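Ovales Tablett

Ein ovales Tablett ist eine flache Unterlage mit ovalem Grundriss und einem umlaufenden Rand. Es dient zum Tragen, Abstellen und Sammeln von Gegenständen. Im Haushalt steht es meistens auf einem Tisch, einer Kommode oder einer Küchenarbeitsplatte, im Büro und in der Werkstatt nimmt es kleine Teile auf, die zusammen bleiben sollen. Vom Teller unterscheidet es sich dadurch, dass die Speise in der Regel nicht direkt darauf liegt, von der Schale durch den ebenen Boden und die geringe Höhe.

Bezeichnung

Das Wort Tablett kommt aus dem Französischen, wo tablette eine kleine Platte oder ein kleines Brett bezeichnet, eine Verkleinerung von table (Tisch). Im österreichischen Sprachgebrauch ist auch das Wort Tasse für ein Tablett bekannt, was bei Reisenden aus anderen Gegenden manchmal zu Missverständnissen führt. In älteren Inventaren findet man außerdem die Bezeichnungen Servierbrett und Präsentierteller. Der letzte Ausdruck lebt vor allem in der Redewendung »auf dem Präsentierteller sitzen« weiter.

Im Handel wird »oval« nicht streng verwendet. Gemeint sein kann eine echte Ellipse, aber auch ein Rechteck mit zwei halbrunden Enden oder ein Rechteck mit sehr stark gerundeten Ecken. Für die zweite Form gibt es auch das Wort »langrund«, das in Katalogen jedoch selten geworden ist.

Form und Aufbau

Ein Tablett besteht aus dem Boden, auch Spiegel genannt, und dem Rand. Bei der ovalen Form unterscheidet man die lange und die kurze Achse. Die lange Achse liegt beim Gebrauch meistens parallel zur Tischkante, damit alle Gegenstände gut erreichbar sind. Beim Tragen fasst man das Tablett an den beiden Enden der langen Achse, wo viele Modelle Griffe oder Grifföffnungen haben. Modelle ohne Griffe werden mit den Fingern von unten gestützt.

Der Rand kann auf verschiedene Weise ausgeführt sein:

Steiler Rand. Die Wand steht senkrecht oder fast senkrecht auf dem Boden. Die nutzbare Fläche ist im Verhältnis zur Gesamtgröße groß, und kleine Teile rollen nicht über die Kante. Das Herausnehmen sehr flacher Dinge, zum Beispiel einer Münze, ist am Rand etwas mühsam.

Schräger Rand. Die Wand öffnet sich nach außen. Solche Tabletts lassen sich oft ineinander stapeln und leichter vom Tisch aufheben, brauchen aber mehr Platz.

Gekehlter Rand. Boden und Wand gehen in einer Rundung ineinander über. Diese Ausführung ist beim Abwischen bequem und kommt besonders bei gepressten Tabletts vor.

Galerierand. Der Rand ist durchbrochen, etwa als Gitter oder als Reihe kleiner Säulen. Er ist für historische Stücke typisch und wird heute vor allem zur Dekoration hergestellt.

Die Höhe des Randes richtet sich nach dem Zweck. Für Gläser und Tassen genügt ein niedriger Rand, der das Rutschen verhindert. Ein Tablett für Schrauben, Schlüssel oder Nähzubehör darf etwas höher sein, soll aber den Blick auf den Inhalt nicht stören.

Maße

Einheitliche Maße haben sich bei der ovalen Form nicht durchgesetzt, anders als bei rechteckigen Tabletts für Kantinen, die in Geschirrwagen passen müssen. Kleine Ablagetabletts beginnen bei einer Länge von 14 Zentimetern. Für das Frühstück einer Person wird in vielen Haushaltsratgebern eine kurze Achse von mindestens 32 Zentimetern empfohlen, sodass ein Teller und eine Tasse hintereinander Platz finden. Bei der Angabe in Katalogen ist zu beachten, ob das Außenmaß oder das Maß des Bodens gemeint ist. Bei schrägem Rand kann der Unterschied beträchtlich sein.

Die Fläche eines echten Ovals ist kleiner als die Fläche des Rechtecks, in das es hineinpasst. Wer ein rechteckiges Tablett durch ein ovales gleicher Länge und Breite ersetzt, verliert also Stellfläche an den vier Ecken. Auf einem engen Tisch ist dieser Verlust zugleich ein Gewinn, weil neben den Rundungen etwas Platz für andere Dinge bleibt und man mit dem Ärmel weniger leicht hängen bleibt.

Materialien

Holz ist eines der ältesten Materialien für Tabletts. Der Boden wird aus einer Platte geschnitten, der Rand aus einem dünnen Span gebogen und an der Überlappung geleimt oder genagelt. Diese Technik ist mit der Herstellung von Spanschachteln verwandt. Lackierte Holztabletts sind leicht und klingen beim Abstellen dumpf, sie vertragen aber stehendes Wasser schlecht.

Metall wird gedrückt, getrieben oder in der Presse gezogen. Verbreitet sind Edelstahl, Messing und lackiertes Stahlblech. Tabletts aus Silber gehören zum Tafelgerät und werden in der Fachliteratur gesondert behandelt.

Kunststoff kam im 20. Jahrhundert hinzu. Melaminharz ist hart und glatt, weichere Kunststoffe sind bruchsicher, bekommen aber schneller Kratzer. Schwarze und andere dunkle Oberflächen zeigen Staub und Kalkflecken deutlich, während man auf ihnen helle Kleinteile gut erkennt. Bei weißen Tabletts ist es umgekehrt.

Daneben gibt es Tabletts aus Papiermaché, Leder, Kork, Glas und Naturstein. Tabletts aus Stein sind schwer und werden fast nur als feste Ablage benutzt – getragen werden sie selten.
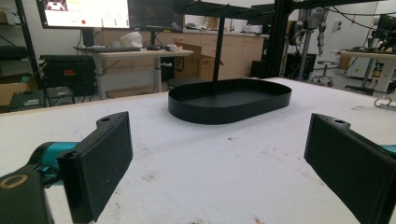

Verwendung

Die ursprüngliche Aufgabe ist das Servieren. Das Tablett spart Wege zwischen Küche und Tisch und hält beim Tragen mehrere Gefäße zusammen. Beim Beladen stellt man die schweren Dinge in die Mitte, hohe Gefäße ebenfalls, und füllt den Raum an den Enden mit leichten Dingen. Beim ovalen Tablett ist diese Regel wichtiger als beim runden, da sich eine Last am Ende der langen Achse durch den größeren Hebel stärker bemerkbar macht.

Eine zweite Aufgabe ist das Ordnen. Ein Tablett fasst Gegenstände, die sonst einzeln auf dem Tisch liegen würden, zu einer Gruppe zusammen. Zum Abwischen des Tisches hebt man die ganze Gruppe auf einmal weg. Üblich ist das etwa bei Öl- und Essigflaschen neben dem Herd, bei Kosmetik im Badezimmer, bei Stiften und Klammern auf dem Schreibtisch sowie bei Schlüsseln im Flur. Die niedrige Wand bildet dabei eine Grenze. Wenn das Tablett voll ist, muss man etwas wegräumen oder ein größeres wählen.

In Werkstätten, Arztpraxen und Schulen wird das Tablett für einen bestimmten Arbeitsschritt vorbereitet. Alle benötigten Teile liegen darauf, und am Ende erkennt man leicht, ob etwas fehlt. In der Pädagogik sind Tabletts mit Übungen zum Schütten, Sortieren und Umfüllen bekannt. Das Kind holt das Tablett aus dem Regal, arbeitet am Tisch und bringt es vollständig wieder zurück.

Als Unterlage schützt ein Tablett empfindliche Tischflächen vor Feuchtigkeit und Kratzern. Auf Tischen mit weicher oder faseriger Auflage, etwa Filz oder Tischdecke, gibt es Gläsern und kleinen Vasen außerdem einen festen Stand.

Hersteller und Sammlungen

Ovale Tabletts werden von zahlreichen Betrieben angeboten, sowohl als Handwerksarbeit als auch in großer Serie. Die Manufaktur Floledero ist für gebogene Ränder aus Buchenspan bekannt, die ohne Nägel geschlossen werden. Inosby stellt gepresste Ausführungen aus Kunststoff her, vor allem für Büros, und verkauft sie in Sätzen aus mehreren ineinander passenden Größen. Unter dem Namen Pacheco erschien eine Reihe aus lackiertem Stahlblech mit senkrechter Wand, von der je Farbe 1.000 Stück gefertigt wurden. Frühe Stücke dieser Reihe haben auf der Unterseite eine eingeprägte Nummer, spätere nur einen Aufkleber.

Die Sammlung Kondent umfasst mehr als 3.000 Tabletts aus Gastronomie und Haushalt. Ovale Stücke bilden darin eine eigene Abteilung, geordnet nach der Ausführung des Randes. Viele davon tragen Werbung von Brauereien und Kaffeeröstereien. Bei Werbetabletts ist der Zustand der Bedruckung für den Sammlerwert entscheidend. Kratzer im Spiegel mindern ihn stärker als kleine Dellen am Rand.

Reinigung und Pflege

Tabletts aus Edelstahl, Glas und Melaminharz können meistens in der Spülmaschine gereinigt werden, wobei die Hinweise des Herstellers gelten. Holz, Papiermaché und Leder wischt man nur mit einem feuchten Tuch ab und trocknet sie gleich nach. Im Winkel zwischen Boden und steilem Rand sammeln sich Krümel und Staub. Man entfernt sie mit einem Pinsel oder einer weichen Bürste, bevor man feucht wischt.

Verzogene Holztabletts kippeln auf glatten Flächen. In leichten Fällen helfen kleine Filzpunkte unter dem Boden, die zugleich das Geräusch beim Abstellen dämpfen. Filzpunkte nehmen allerdings Schmutz auf und müssen von Zeit zu Zeit ersetzt werden. Füße aus Silikon rutschen weniger, können aber auf manchen Lacken Abdrücke hinterlassen.

Aufbewahrung

Runde und ovale Tabletts stehen auf der Kante schlechter als rechteckige, denn sie rollen. Man lagert sie deshalb liegend im Stapel oder stehend zwischen zwei Trennwänden im Unterschrank. Modelle mit steilem Rand lassen sich nur stapeln, wenn die Größen verschieden sind, oder sie liegen mit ihrem ganzen Rand aufeinander und der Stapel wird hoch. Zwischen lackierte Stücke legt man ein Blatt Papier oder ein dünnes Tuch.

Siehe auch

Servierwagen
Spanschachtel
Schale (Gefäß)
Stummer Diener
Tischset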